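Bench FAQ – Flosau office tower refit

Which side does the case lie on?
Side panel up, board facing you. Case on the slats, never on carpet.

Where do the parts go when they're out?
In the gray tray. Processor in the square bit, memory in the long slot. Not in your shirt pocket, not on top of the power supply.

Do I have to take the graphics card out?
No. Leave it in for a processor swap unless your sleeve keeps catching on it.

Can I touch the pins in the socket?
No. Don't wipe them, don't blow on them. If one looks bent stop and ask Nilmini Munshi – tower 33 had two bent ones and it took all afternoon to sort out.

How do I know the chip's the right way round?
Match the corner mark. It should drop in with no pushing. Lever goes down after, not before (yes, people try).

Memory first or processor first?
Processor. Then memory, pushed til both latches click.

Is there a spare power supply?
2 on the shelf in room 602. Sign for it please, the list is on teh door.

Tray and open case:
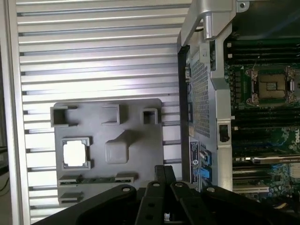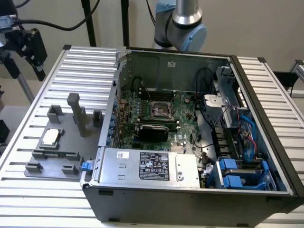
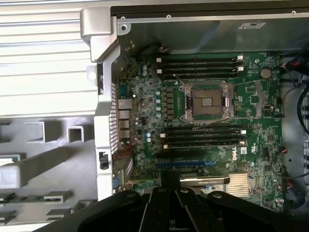 Kiran Dixit: Can we add something on thermal paste? I was told a pea-sized blob, then somebody else said spread it with a card. I've done both and couldn't tell you which ran cooler.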